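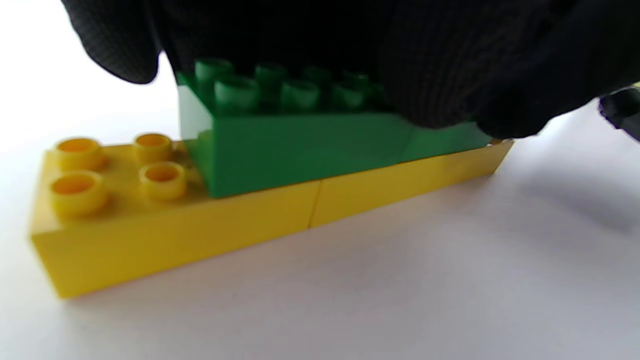

The Omnibus Is Too Big and the Colors Are Wrong

I bought the Flikwood omnibus of Clistitz in May, with my own money, after swearing to two people that I wouldn't. It has 1,223 pages. It weighs more than my cat. The retail price is $80, and everyone who has written about it so far has used the word "definitive," which is also printed on the back cover, so I suppose they didn't have to go far for it.

I'm less sure what it defines. I have read a good chunk of it at my kitchen table, which is the only place in the apartment where it can be read, and I've come away with a low opinion of the format and a lower one of what was done to the art. I like these comics. I had most of them as a kid and sold them at a bad time. So I'm the customer Flikwood had in mind, and I'd like to register a complaint.

For people who never ran across it, Clistitz was a monthly horror and crime comic about a town of that name where the same night keeps happening to different people. Hajdu was the detective who wandered through most of the stories and solved very few of them. It was printed on the cheapest paper anyone could buy, sold badly, changed editors a lot, and was drawn by people who had to turn in a page and a half a day. Some of it is terrible. The run in the middle, where Hajdu loses his license and has to rent a room above the fish market, is as good as any newsstand comic I know of.

What a Monthly Was For

You read one of these in fifteen minutes. Then you waited. The writers knew you were going to wait, and they knew there was a fair chance you'd miss the next one, so every issue had to explain who Hajdu was and why he couldn't leave town. There's a caption that does this job. It turns up on page two or three of nearly every issue, in slightly different words, and when you had a month between doses it was like hearing the theme song.

Read six issues in one sitting and it's a dripping faucet. By the second evening I was skipping captions, and once you start skipping captions you skip other things. I went right past the death of the pharmacist. I had to go back forty pages to work out why everybody was at a funeral.

The usual answer is that you don't have to read it all at once. Sure. But the book is built to make you want to. There are no covers between the stories; they've all been moved to a gallery at the back, shrunk down to a few per page. There are no ads and no letters. One story ends on the left-hand page and the next begins on the right, and the only sign that a month went by is a small gray number at the bottom. Somebody decided that this was a novel that had been unfairly interrupted all those years. I don't think it was. I think the interruptions were part of how it worked, and the people making it leaned on them constantly.

I miss the letters most. Clistitz had a strange, sour letters page where readers wrote in to argue about the geography of the town, and the editor would answer them with wrong directions. At least one story came straight out of that page. In the omnibus the story is still there and it makes no sense at all. A man walks in circles around a fountain for five pages complaining about a map.

About Those Colors

The bigger problem is Calent.

Calent is what Flikwood calls its restoration process. It gets four pages to itself in the back, with before-and-after panels, and the afters are always on the right and always printed a little larger. I've read the explanation three times. As far as I can tell, they scan the printed comic, strip the color out, clean up the black line, and then put fresh color back in with the old color guides as a reference "where available." That last phrase is doing a lot of lifting. It doesn't say how often they were available. I would like to know.

The results are bright. I'll give them that. The old comics were printed with dots on paper that was already turning tan when it left the plant, and a red on that paper was a kind of brick color. Colorists worked with that. They asked for a hot yellow knowing they'd get mustard. When you take their instructions at face value and print them on heavy glossy white stock, you get the hot yellow, and Hajdu's famous rotten overcoat now looks like something a crossing guard would wear.

Night scenes come off worst. In the originals the sky over Clistitz was a muddy blue-purple that bled into the line art, and you couldn't always tell where a roof ended. I always thought that was half the mood of the thing. Now the sky is a flat, clean, royal blue. Every roof has an edge. In the alley chapter there's a figure standing in a doorway that I'm positive I never noticed as a kid, and I don't believe I was supposed to notice him until the last panel, when he steps out. With Calent he's plain as day from the top of the page. The surprise has been restored out of it.

I got into this with Kai-wen Lui, who has colored comics for longer than I've been complaining about them, and I expected to be agreed with. I wasn't, entirely. Lui's view is that nostalgia for bad printing is mostly nostalgia for being eleven. The original colorists hated what came back from the printer. They would have killed for white paper. Who am I to say that the mistake is the true version?

It's a fair point and I've chewed on it. I still think it dodges the question. A colorist who hated the mud still had to work inside the mud, issue after issue, and got good at it. The choices on the page are choices made for that paper. If one of those people had been handed glossy white stock, they'd have picked different colors. Giving us the same numbers on a different surface isn't carrying out anybody's wishes. It's following a recipe for a gas oven in a microwave.

Lui did grant me the gradients. There are gradients on the faces. No one in those days put a gradient on a face, because no one could, and there isn't a color guide in the world that asked for one. Hajdu has a soft pink glow on his cheekbones through the whole of the fish market story. He looks moisturized.

Who Is Buying These

My suspicion is that a lot of these books are never read, and that the publishers have made their peace with it. Look at what gets advertised. The spine design matches the other spines. The ribbon is sewn in. The slipcase is limited. When I opened mine, the pages in the middle fell so far into the gutter that whole word balloons curved out of sight, and I had to push down on the thing with my forearm to read them. A person who had sat and read a proof copy from front to back would have caught that in ten minutes. I can only guess that it was checked on a screen, page by page, where no gutter exists.

And the prices create their own weather. The book goes out of print on purpose, the resale listings double, and people who missed it feel they've missed something, so they order the next one early without knowing if they want it. I've done it. There's one on my shelf right now, still in shrink wrap, reprinting a space comic I didn't even like the first time.

Meanwhile the thing I'd pay for doesn't seem to exist. Give me a paperback with four issues in it. Shoot it straight from the printed comic, dots and all, with the covers where the covers go and the letters page left in. Use uncoated paper. Keep the sofa ads and the sea creature ads if the lawyers will let you. It could cost $20 and I could read it on the bus. When I say this to other collectors they tell me it wouldn't sell, and they may be right, though I notice that none of them can point to the time somebody tried it properly and lost their shirt.

The other thing they tell me is to go buy the originals. I've looked. The good middle run has gotten expensive, and a lot of what's for sale has been sealed in plastic with a grade on it, so that's another comic you can't read. The ratty copies are still cheap. I found one last month with the back cover gone and a kid's name written in ballpoint across Hajdu's hat, and I paid less for it than I'd spend on lunch.

I read it that night next to the omnibus, going panel by panel through the alley chapter. The doorway was a smear of purple. I knew the man was in there, I had just been looking at him in royal blue, and I still couldn't find him until he stepped out.

Flikwood says a second volume is on the way, covering the later years, with an expanded section on the restoration. I haven't ordered it. I'd want to see the gutters first.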